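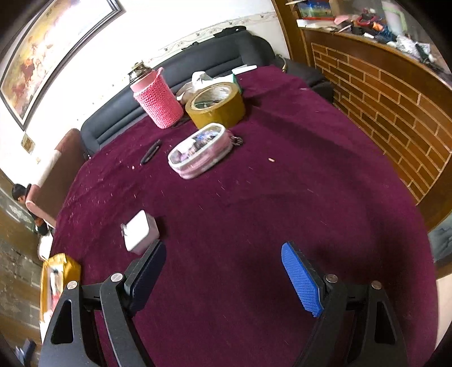
My neighbour Dorothy Rowbotham changed the oil in her car every year for 18 years, whether the car had gone far or not. Last December she bought a newer model, and the dashboard now decides for her. It counts the kilometres, looks at how she drives and tells her when to visit the garage. She is happy with this. I am less happy, and I will try to explain why. When a car becomes a closed thing, as plain from outside as a small white box on a dark red cloth, the owner stops asking what is inside.

I don't want to return to the old days. My first car, bought from a cousin, needed something every month. But I knew its sounds, and I pulled out the dipstick myself before each long trip. It took 2 minutes and a piece of old rag. In many new cars there is no dipstick at all, only a menu on the screen, and the menu shows the level when it wants to.

My mechanic, Leonidas Michailidis, sees the result. In one week he had three cars with the oil almost gone, and all three drivers told him the same thing: no light came on. One of them had driven roughly 20 kilometres with a bad noise from the engine – he thought the car would inform him if it was serious.

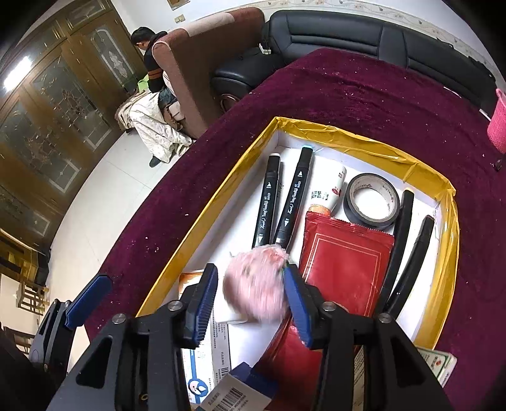 Art markers in an open white box, with a pink pom-pom above.

I believe the makers should give us back the simple stick, also in expensive cars. It costs very little. A sensor can fail, and then the driver has no second opinion. And the driving schools should teach it again, with the bonnet open and some dirt on the hands. My nephew passed his test this summer and could not find where the oil goes in.

We use cookies to improve your visit. By continuing to read you accept our cookie policy. Accept | Settings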